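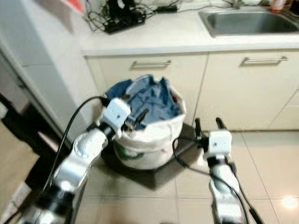 Lestovby市环境与公共事务局宣布,全市居民家庭废旧纺织品单独收集工作将于2月起分区推行,首批纳入北岸片区和老码头片区,其余片区待首批运行情况评估后陆续接入。按照新办法,居民不再需要把旧衣物、床单、毛巾和窗帘送往城郊的回收中心,也不应将其与其他生活垃圾混投,可在家中集中存放后,于规定时段交至楼前或街口的收集点。市环境与公共事务局不统一配发家用容器,住户使用家中已有的袋子即可。厨房地柜前的瓷砖地面上放一只白色帆布袋,把蓝色的布料等织物先收在里面,就可以作为家中的暂存处;交投时再换装或扎口。该局同时提示,暂存位置应避开水槽渗漏处和灶具,存放期间保持通风干燥。

此次推行的依据是市议会去年秋季通过的《家庭纺织品分类收集实施办法》。办法规定,纺织品自生活垃圾中分出后,由市政统一组织收运,经分拣后分别进入再次穿用、修补改制、纤维再生和能量利用等去向,优先顺序以此为准。凡能够继续使用的物品,不得直接进入后续处理环节。收运环节由环境与公共事务局下属的清运处承担,分拣环节经公开招标委托Genance公司办理,修补改制部分由Zivent工坊承接。合同期内,两家承接单位须按季度向市政提交物料去向报告,报告经审核后在市政网站公布。

环境与公共事务局局长Sigita Mockus在情况通报会上表示,纺织品混入生活垃圾后受潮受污,绝大部分失去再利用价值,同时也给分选设备的运行带来困难,长条状织物缠绕转轴造成的停机是转运站最常见的检修事由之一。她指出,本市原有的捐赠箱布点不均,老码头一带的住户长期反映无处投放,而城郊回收中心仅在工作时间开放,没有私家车的家庭往返不便。此次调整的首要目的,是让居民在步行范围内完成交投。

首批两个片区共设收集点40处,其中多数利用现有的玻璃和纸张收集点改建,少数新设于学校、图书馆分馆和公共浴室门前。每处收集点配有带盖金属箱体,投放口设有防雨檐,箱体正面标明可收与不可收的物品种类、清运时间及报修电话。考虑到老码头片区街道狭窄,部分地段不设固定箱体,改由小型清运车在固定时段停靠收取,停靠位置以路面标线为准。清运处已向上述地段的住户寄发通知,通知背面印有停靠点示意图。

根据实施办法,可以交投的物品包括各类衣物、床上用品、毛巾、桌布、窗帘、围巾、帽子、手套、布包、皮带和成双的鞋。物品不要求完好,破洞、脱线、掉扣、褪色均不影响收取。不予收取的物品包括地毯、床垫、枕芯、带有填充物的坐垫、沾有油漆或机油的工作服、发霉或潮湿的织物,以及医疗用途的一次性用品。地毯和床垫仍按大件垃圾预约上门清运,预约方式不变。沾有油漆或机油的织物应送往有害垃圾接收点。

对于居民咨询较多的几类情形,该局作出如下说明。单只袜子可以收取,鞋则须成双,并以鞋带或橡皮筋系在一起。衣物应洗净晾干,无须熨烫。拉链、纽扣和金属装饰不必拆除,分拣现场有专门工序处理。带电加热功能的毯子和背心属于电器,应送往电器回收点。衣袋请在交投前逐一检查,证件、钥匙等物品一旦进入箱体,清运处将尽力协助查找,但不保证能够寻回。毛线和成卷的剩余布料可以收取,请单独包扎。婴幼儿衣物与成人衣物不必分开。

关于包装,办法要求物品装袋并扎口后投放,单袋体积以能够顺利通过投放口为限。过大的袋子卡住投放口后,后来的住户往往把物品堆放在箱体旁边,遇雨即告报废。去年试行期间,此类情况在市集广场收集点多次出现,清运处因此将新箱体的投放口加宽,并增加了翻斗式开启装置。箱体已满时,居民应前往邻近收集点或待清运后再投,不得将袋子留置在地面。不愿交出布袋的住户,可将物品转入普通塑料袋后投放,布袋带回继续使用。

试行工作自去年春季在北岸片区的部分街道展开,参加的住户为700户。环境与公共事务局废弃物管理科科长Aušra Vasiliauskas介绍,试行期内收集的纺织品质量总体好于预期,受潮和污染的比例较低,主要问题集中在两个方面:一是坐垫和枕芯的误投,二是换季时段箱体周转不及。针对前者,箱体标识已重新设计,以图形为主,文字为辅;针对后者,清运处将在春秋换季时增加班次。她同时说明,试行期间曾考虑由市政逐户发放收集袋,经征询住户意见后未予采纳,多数家庭认为家中已有足够的袋子可供使用,新发的袋子反而占地方。

试行结束后,该局向参加住户寄发了问卷。回收的意见中,对收集点距离表示满意的住户占多数,批评意见主要涉及箱盖开关声响过大以及夜间照明不足。有住户提出,箱体紧邻卧室窗户,清晨清运时影响休息。该局据此调整了部分箱体的位置,箱盖内侧加装缓冲条,居住密集地段的清运时间不早于上午7时。夜间照明的改善纳入市政照明年度计划,由工程科另行安排。

分拣工作在Genance公司位于货运站旁的厂房内进行。物品到场后先经过称重和初检,剔除潮湿及误投物品,再由分拣人员按照种类、材质和状况逐件归类。状况良好的衣物经消毒后交由本市二手商店及社会救助机构使用,优先满足本地需求。需要修补的物品送往Zivent工坊。无法穿用的棉织物裁成工业擦拭布,毛织物和混纺织物打包后送往纤维再生企业。公司项目负责人Reet Grigaitė表示,厂房内的分拣线已完成调试,岗位培训也已结束,首批收运物料进场后,将先以较低速度运行,待各类物料的比例稳定后再行提速。

Reet Grigaitė还就混纺材料的处理作了说明。目前市场上的衣物多由两种以上纤维混合织成,成分标签又常被剪去或洗至模糊,给归类带来较大困难。她希望居民在交投时保留标签,即使标签已经脱落,也可放入衣袋中一并交来。对于确实无法辨别成分的物品,将依据手感和用途作保守归类,原则上不进入纤维再生环节,以免影响整批材料的品质。

Zivent工坊设在旧制绳厂的底层,承担修补、改制和技能教学三项工作。经分拣送来的外套、牛仔裤和床单在此更换拉链、补缀破损或改作他用,成品在工坊临街的门市出售,收入用于维持工坊运营。工坊负责人Reet Lapiņa介绍,床单和窗帘面料幅宽较大,适合改制围裙、购物袋和坐垫套;牛仔布则多用于加固旧工作服的膝部和肘部。工坊每周开放公共工作台,居民可携带自己的衣物前来,在指导下使用缝纫机和锁边机,材料费按实际用量收取,线和普通纽扣免费。工作台席位有限,须提前在市图书馆总服务台或工坊门市登记。

教学方面,工坊与市职业学校商定,服装专业学生的部分实习课时安排在工坊进行,实习内容包括拆解、打版和工业缝纫设备的日常保养。职业学校方面表示,以往学生练习所用布料全部外购,今后一部分可由分拣后的床单和窗帘替代,节省下来的经费用于更换老旧的平缝机。面向成年居民的课程从基础缝补开始,内容依次为钉扣、缲边、补洞和更换拉链,课程表张贴于工坊门口。

就费用问题,通报会上作了专门说明。收集工作所需经费列入市政废弃物管理预算,居民生活垃圾处理费标准本年度不作调整。收集点改建和新设箱体的支出由基础设施专项承担。企业和商户产生的纺织废弃物不在本次收集范围之内,应自行与具备资质的单位签订清运合同。酒店、洗衣房及制衣作坊将床单、工作服或边角料投入居民收集箱的,一经查实,除责令清运外,处以2,000克朗罚款。个体裁缝在家中经营的,年度边角料数量较少时可向废弃物管理科申请豁免,申请表可在市政服务大厅领取。

对居民误投行为,办法未设罚则。Sigita Mockus表示,推行初期以告知和纠正为主,清运人员发现误投物品后,将在箱体告示栏张贴提示,不公布门牌号码。恶意倾倒和纵火等行为依照公共秩序条例处理。部分收集点设有监控,安装位置已按规定公示,影像保存期限与其他公共区域一致。

原有的慈善捐赠箱继续保留。市内各慈善机构与市政签有协议,捐赠箱内物品的归属和用途不变,居民可以自行决定把物品交给慈善机构还是投入市政收集箱。该局提请居民注意,慈善机构一般只接收可直接穿用的洁净衣物,破损物品请投入市政收集箱。近年来市内出现若干来源不明的收集箱,箱体上既无机构名称也无联系电话,占用公共用地且长期无人清理。清运处已开始逐一登记并张贴限期移走通知,逾期未移走的将予以拆除。

为行动不便的居民提供的上门收取服务同步开通。持有出行困难证明的居民,以及独居的高龄居民,可通过电话预约,由清运人员在约定时段到门口收取。预约时须说明楼层及有无电梯,物品应事先装袋。清运人员佩戴带照片的工作证,不进入室内,也不收取任何费用。如遇自称市政人员并要求付费或入户者,请拒绝并拨打清运处电话核实。

在Manríquez楼设立的咨询处已开始接待来访。咨询处位于该楼一层东侧,内设实物展示台,陈列可收与不可收的各类物品,并提供多种语言的说明折页。折页另备大字版。居民也可在此领取箱门标识的缩印贴纸,贴于家中柜门或储物处,便于家庭成员对照。咨询处接待时间为上午9时至下午5时,中午不休息。对外语使用者较多的街区,该局将安排工作人员到楼宇管理处现场讲解,具体安排由各楼宇管理处通知。

学校方面,首批片区内的小学和中学将结合手工课和自然课开展相关教学。教育科编写的教师用书包括常见纤维的辨认、衣物洗护标签的识读以及简单缝补等内容。学校不承担收集任务,学生不需要把旧衣物带到学校。教育科特别说明,此前个别班级组织的旧衣物称重评比已经停止,今后不再开展,各校亦不应将交投数量与学生评价挂钩。

市议会在审议实施办法时,曾就收运路线和车辆配置展开较长时间的讨论。部分议员担心新增路线会加重老城区的交通负担,要求清运处提交分时段的行车方案。清运处修订后的方案规定,纺织品清运与纸张清运合用车辆,隔日交替,不新增大型车辆;老码头片区由小型电动车收取后,在33号仓库前的场地集中转驳。该场地原为临时停车区,转驳期间停止停车,附近商户的装卸货时间不受影响。渡口至市集广场之间的单行路段维持现有交通组织。

议会讨论的另一项内容是物料出口。实施办法最后文本规定,承接单位不得将未经分拣的纺织品整批运出境外,经分拣的可穿用衣物如需外销,须附有状况清单和收货方信息,并在季度报告中列明。Aušra Vasiliauskas表示,这一条款增加了承接单位的登记工作量,但有利于弄清物料的最终去向,也便于回应居民对旧衣物流向的询问。季度报告的格式已与Genance公司商定,首份报告将在夏季前公布。

其余片区的接入顺序尚未最后确定。环境与公共事务局初步考虑,南部新区因道路较宽、楼前空地充足,可在首批之后接入;山坡片区冬季路面结冰,车辆通行受限,箱体选址需与除雪路线一并研究;外岛居民的物品则计划随渡轮运送,目前正与渡轮运营方商谈装载方式。在正式接入之前,上述片区居民仍可将纺织品送至城郊回收中心,回收中心的开放时间不变,也可就近使用首批片区的收集点。

天气原因造成的清运延误,将通过市政网站和各收集点告示栏通知。遇有大风或暴雪预警,固定箱体暂停清运,停靠收取的班次顺延至下一班次,不另行补收。首批片区的清运时间表已随本月水费账单寄出,未收到的住户可向楼宇管理处索取,或在Manríquez楼咨询处及市图书馆各分馆领取。

对收集点位置、箱体状况和清运服务的意见,可以书面形式寄至环境与公共事务局废弃物管理科,也可在市政服务大厅填写意见单。涉及箱体损坏、投放口卡阻的,请直接拨打箱体正面所印报修电话,并告知箱体编号。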